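Wednesday, morning entry, bench notes
Clustis, kitchen evaluation, draft rules for running and reporting

Picked up from where Heike left the list. The old rules were written for the tabletop scenes and do not cover the kitchen properly. Working through them one at a time and writing down what I think the wording should be. Comments in the margin or by message, please. Edits to the shared copy go through Heike.

Rule 1, scene freeze. Once an evaluation has a name, its scene file does not change. That covers object poses, textures, lighting, camera placement and friction values. In May we had two sets of results under one name because the counter texture had been swapped between them. Villads found it when he compared the first frames. The texture should not matter to a grasp planner, but it does matter to a policy that takes pixels. New texture, new name.

Rule 2, seeds. Seeds are written out in the run file before the run starts. Nobody draws them at launch. The standard block is 20 seeds per condition, and the same block is used for every policy under comparison. If a seed crashes the simulator it stays in the table as a crash. It is not replaced by the next one along.

Rule 3, both views are kept. We store the wrist view and the external view for every episode, at full length, including failures. Aksel asked for the wrist stream to be dropped to save disk. I am against this. Most of the disputed labels are disputed at close range, and the external view hides the fingertips as soon as the hand turns away from it.

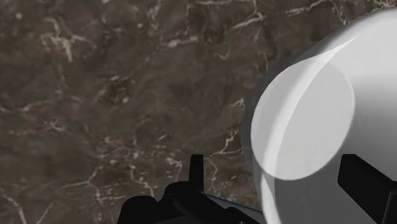
Wrist view, counter scene. White object at right, one finger either side of the lower part.

A wrist frame of that kind is also a poor basis for a label when used alone. Depth is hard to judge when a pale, untextured surface takes up so much of the view, and contact cannot be read from it at all. So the rule has a second half: no label from a single view and no label from a single frame. The labeller has both streams, plus the contact log and the gripper width.

Rule 4, definition of a grasp. Old wording was "object is held". Replaced with the following. Both fingers report contact with the same object, gripper width is above the closed threshold, and the object has cleared its support by the agreed height for the agreed number of steps. The thresholds live in the task file and are quoted in the report. For rims and thin walls, only one side of the wall needs to be inside the object. Malou wanted this spelt out because two labellers had been rejecting rim grasps as accidental.

Rule 5, interventions. In simulation there is a temptation to nudge an object and carry on. An episode with any manual change of state after step zero is void. It is logged as void with initials. Void episodes are listed in the report with a count, and the count goes in the same table as the successes.

Rule 6, denominators. Everything launched is in the denominator unless void under Rule 5. I went back over the last batch to see what difference this makes. 642 episodes launched, none void. 133 had been left out of the summary under "simulator fault". Going through the logs, that heading covered solver blow-ups, time-outs and episodes where the arm reached a joint limit and stopped. Only the first of those is a fault of the simulator in any useful sense. A joint limit is a failure of the policy. Time-outs too, as long as the limit was stated beforehand. The summary is to be reissued with all 642, and solver blow-ups get their own column.

Rule 7, clearance. Carried over from the hardware procedure with one change. The hardware cell has a keep-out volume around fixed furniture and we enforce it in the controller. The simulated kitchen had none, so a policy could brush the counter or the wall and still score. From now on the keep-out check runs in simulation as well, and violations are reported separately from success. Ívar would prefer any violation to mean a failed episode. I would sooner keep two numbers. A single combined figure makes it impossible to tell a clumsy policy from an incapable one. Left open.

Clearance to neighbouring objects is a different matter and should not be under the same heading. On a shared counter the arm has to pass over some things to get at others. Suggest we record minimum distance to every non-target object and set no pass mark for it yet.

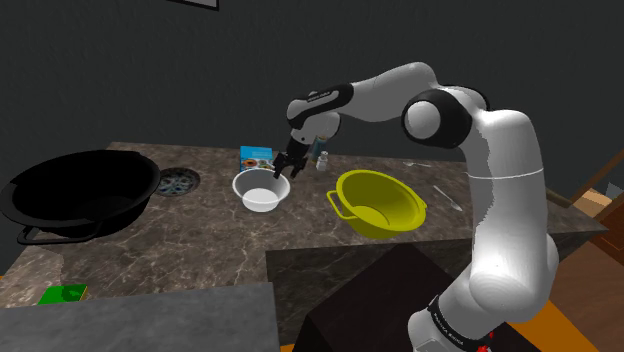 Does a policy that passes the simulated evaluation still need the reduced-speed stage on the real arm?

It needs the full stage, with the speed limit in force and a person at the stop button, whatever the simulated score was.

Adding that as Rule 8 in those words, as it keeps being asked. The hardware procedure already implies it but does not say it. Heike to check that the wording matches the cell risk assessment before it goes in. If the two disagree, the risk assessment stands and our text is changed.

Rule 9, names for things. Object names in reports come from the scene file. We had "bowl", "dish" and "white bowl" for one asset across three reports, and the Bollstead group asked, fairly enough, how many objects there were. Instruction text given to a language-conditioned policy is quoted exactly, with its punctuation, and is not tidied up afterwards.

Rule 10, stills in reports. Each carries the view and the scene name. A rendered still must never be placed so that a reader could take it for the hardware cell. If both appear on a page, both are labelled.

Afternoon, 15:40

Ran the checker script over the old Ocampo results to see how much of this can be automated. Rules 1, 2 and 6 are easy: hash the scene file, compare the seed lists, count the rows. Rule 5 works only if people write the initials. Rule 4 is partly automatic — the contact log is reliable for the rigid objects, but thin walls chatter, and the contact flag goes on and off several times in 100 steps. Tried a short filter. It removes the chatter and delays the onset, so the filter length must go in the task file with the other thresholds. Not settled.

Open items
Ívar and I to settle Rule 7, one number or two.
Aksel to cost the disk for both streams at full length.
Malou to relabel the rim grasps under the new Rule 4, without sight of the old labels.
Villads to add the scene hash to the run header. Clamcombe runs first, as those are still going.
Keep-out volume for the simulated wall still has to be drawn. I have the counter done, except for the inside corner.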